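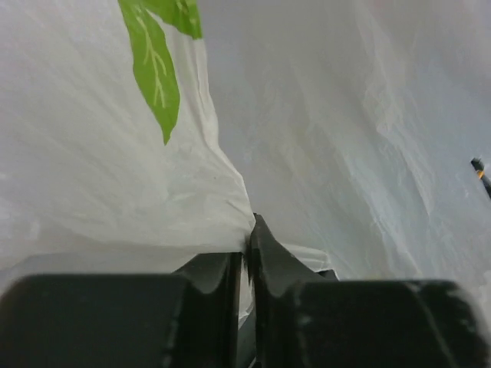
¿Puede ya un robot abrir una bolsa de plástico fina y meter cosas dentro, sin una persona al lado?

Britta Ruppert

Eliécer Quintero
A ratos y despacio. En un taller, con la misma bolsa siempre y en el mismo sitio, se consigue. En una casa, con la bolsa que toque ese día, yo no me fiaría todavía.

Lo difícil es el plástico. Una caja está donde la dejaste y tiene la forma que tiene. La bolsa cambia en cuanto la rozas, se pegan las dos caras, deja pasar la luz y la cámara no siempre distingue qué capa va delante. Si pinzas las dos capas a la vez ya no abres nada, y el brazo muchas veces ni se entera porque el peso es casi cero.

Llevo dos años con esto en una empresa de embalaje. Lo que mejor nos va:

bolsas con asas, de las que se quedan algo tiesas
agarrar por el borde de la boca, nunca por el medio
dos brazos — con uno solo hace falta un soporte que mantenga la boca abierta
luz lateral, difusa

Perdon por el telegrama, escribo desde el móvil.

Britta Ruppert
Gracias Eliécer. Pongo más datos, que en la pregunta me quedé corta. Tenemos una tienda pequeña, Firnen, vajilla y textil de cocina. Preparamos 80 pedidos al día, casi todos plato + paño + bolsa. Lo hacemos a mano entre dos personas y en diciembre no damos abasto. Un comercial de Hurkholm nos ofrece un puesto con dos brazos y dice que «aprende solo». Me suena raro. ¿Alguien tiene algo así funcionando de verdad, en producción?

Rainer Pfeiffer
«Aprende solo» = alguien lo ha estado moviendo a mano durante semanas. Pregunta cuántas demostraciones hacen falta por artículo. A nosotros nos dijeron 900 para doblar un trapo, y cuando cambiamos de proveedor de trapos hubo que grabar otra tanda. Eso no venía en el presupuesto.

Y que te enseñen el puesto con TUS cosas encima de la mesa. Plato con dibujo, tela arrugada, la bolsa a medio abrir. Con un brazo en el borde de la bolsa y el otro libre para coger, el montaje tiene sentido. Mira entonces qué pasa cuando la bolsa se le cierra: si vuelve a intentarlo él o si se acerca el técnico disimuladamente.
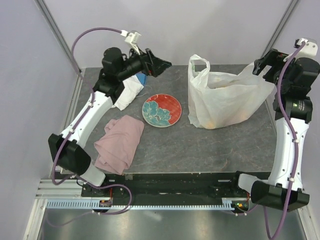
Tres cosas que pedir antes de firmar

1. Una hora seguida sin tocar nada. Vídeo no, en directo. Apunta cada vez que alguien mete la mano.

2. El tiempo por pedido contando los fallos. En el nuestro (marca Sial, ya no lo tenemos) el ciclo bueno era de 24 segundos, muy bonito, pero si se le escapaba el asa se quedaba dando vueltas un buen rato y la media se iba al garete.

3. Qué hace si se cae un plato. El nuestro seguía como si nada. Embolsaba aire.

Lo de la tela, aparte. Los paños doblados en cuadrado los cogía bien, los hechos un gurruño regular. Si podéis pasárselos ya doblados, mejor.

Ctibor Urban
Hola, yo tengo uno de esos que aspiran y friegan y va genial, solo se atasca con la alfombra. Creo que en un par de años harán de todo. Bolsas no se, no he probado. Suerte!!

Eliécer Quintero
Ctibor, un aspirador no agarra nada, es otro problema.

Britta, con lo que cuentas yo haría una cosa intermedia. Abridor de bolsas por aire, de los de toda la vida, sopla y la boca queda abierta. Luego el plato a mano o con un brazo sencillo. Sale bastante más barato y abrir la bolsa es justo lo que peor llevan los robots. En Verkden lo montamos así en enero y ahí sigue — una persona en vez de dos, y la otra en etiquetas.

Ojo con el soplador si usáis bolsas con asas troqueladas, que se escapa el aire por el agujero. Pide que prueben con las vuestras.

Britta Ruppert
Pues no había pensado en el aire. Las nuestras tienen asas de lazo, tipo camiseta. ¿Eso cambia algo?

Eliécer Quintero
Cambia el cabezal. Las de camiseta suelen ir en bloque, colgadas de las asas, y se sopla desde arriba. Hay máquinas para eso. Mándame el ancho de la bolsa por privado y te digo cuál usamos.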